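We use cookies to keep this site working and to see which pages get read. Accept all | Manage settings

Jillwood cell: where we are at the end of October

Hello to everyone at the Garcia fund, and thanks for being patient while I got this written! The short version is that the simulated cell runs, it runs overnight, and I no longer get up to check on it (well, mostly).

When I last wrote, the big headache was the grip. The arm would close on something smooth and the thing would creep out of the fingers over a few seconds, like a bar of soap. I spent two weeks blaming the friction numbers. I had Resis, our settings tool, sweep them up and down and nothing much changed. The real trouble was the collision shape on the fingertips, left over from an older version of the gripper and a hair thicker than the one you see drawn. I rebuilt both tips and went back to the plain friction values, which felt great after all that fiddling.

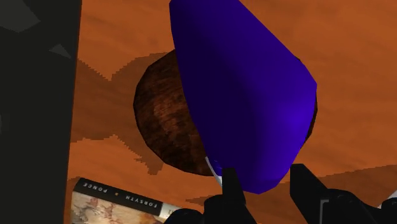

After that I did the job I'd been putting off, the base mount. The arm's base frame and the table frame were set up in separate files, and every time I edited one I had to remember the other. I forgot four times. Now there's one file with one origin, and a startup check that refuses to load the cell if the two disagree. It's a dull piece of work to be paying for, I know, but it has already stopped me twice.

I also slowed the last stretch of the downward move. The tabletop gets crowded and the old approach speed gave the controller no time to settle before the fingers closed. Cycles take a little longer and I can live with that – the Brendness folks, who use our logs, said they'd much prefer slow and steady.

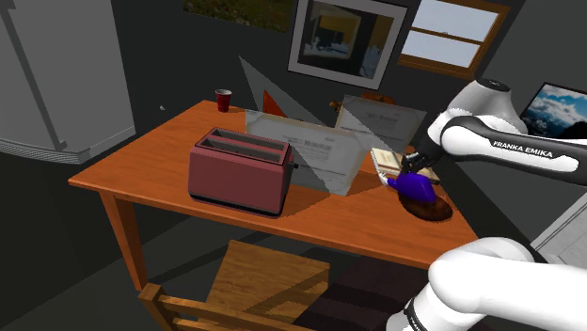

Upkeep has turned into a routine. Every morning at 9 I restart the physics server, clear the cache and run the arm through its joint limits with the gripper empty. Then I look at the joint error plot. If one joint has drifted I reload the calibration file before anything else happens. We've had over nine hours of unbroken running on a good night, and the shorter nights were nearly all down to memory filling up. I have a patch for that half done.

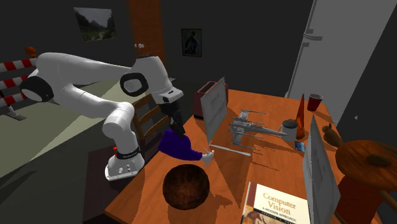
Simulated Jillwood cell: the arm on its base beside the table, gripper pointing down.

Still on my list: shadows, which render jagged at the setting we use, and a proper home position so the arm parks itself clear of the table after a fault. Right now it stops wherever it was and I move it back by hand in the viewer. I'd like both sorted before the next payment comes up. The money so far has gone on compute, plus one replacement drive, and there's enough left to finish the patch.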